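Karstead bakery breakfast back for second year

October 2025

Fiore, the bakery on Dristow Street, is bringing back its breakfast trays this month. Same deal as last year. One tray, a mix of breads and pastries, pick up before 10 and you're done. Last run sold 2747 trays, short of the 3000 they wanted, so the menu is smaller this time.
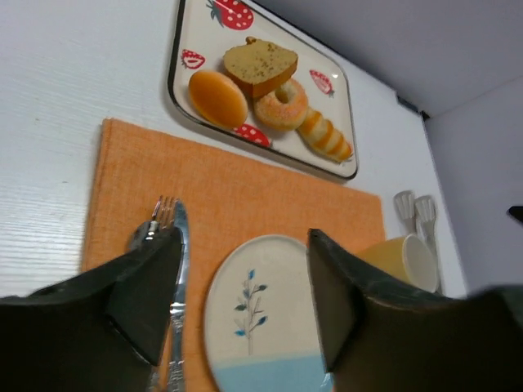
Buns and doughnuts stay. The seeded rolls are gone, atleast until January. Strawberry trays and orange placemats are for sale too, at the Drestthorpe shop only, 600 sets and no reorders planned.

Orders open at the counter or by phone. Cash or card. No deliverys outside Karstead, sorry Drestthorpe. Parking behind the shop is free til noon.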